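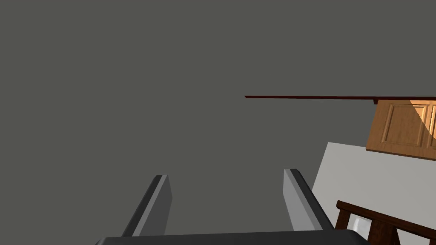 Tianyou Dai pregunta si lo de Girnbridge es por los tipos o por las cuentas. Las dos cosas – pero mas por las cuentas. Cae un 6 % y arrastra al resto.

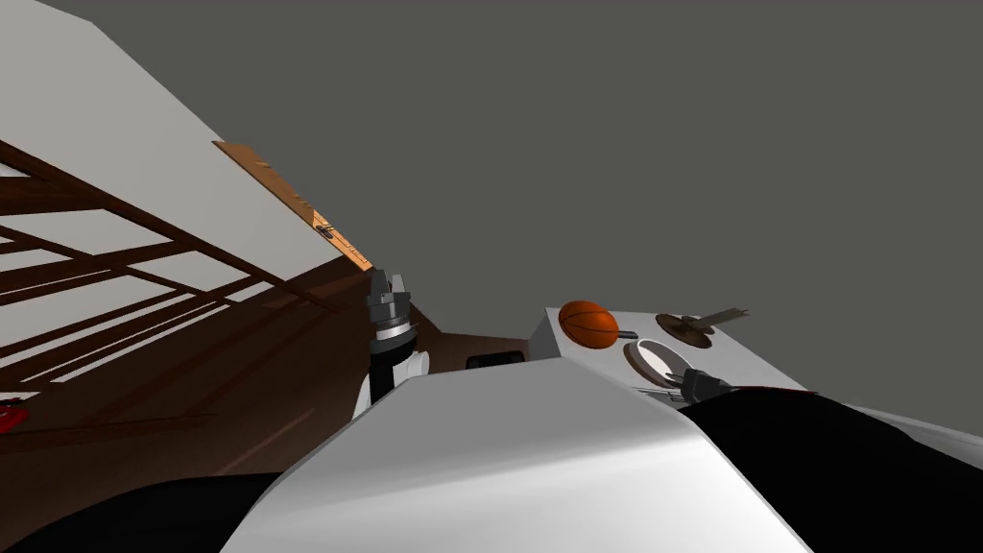
Sigo. Gimis aguanta, de momento. Volumen flojísimo, medio parqué esperando al dato de inflación.

Mistico recorta previsiones – margen del 18 al 15 %. Feo. Y la deuda sin tocar hasta septiembre, dicen

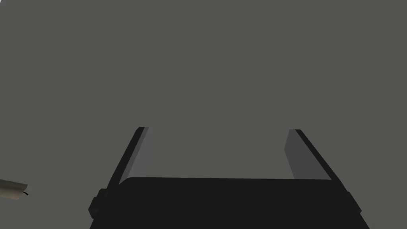

y claro, los bonistas nerviosos. Jia cierra en 53, plana. Mañana mas, que no llego al cierre. 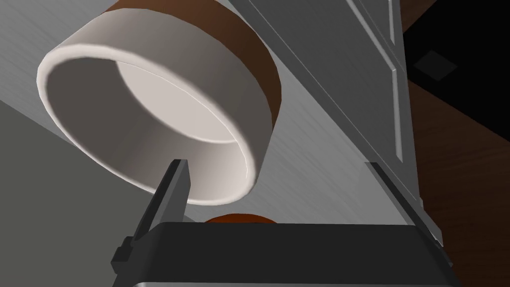 Recipiente blanco con banda marrón, visto desde abajo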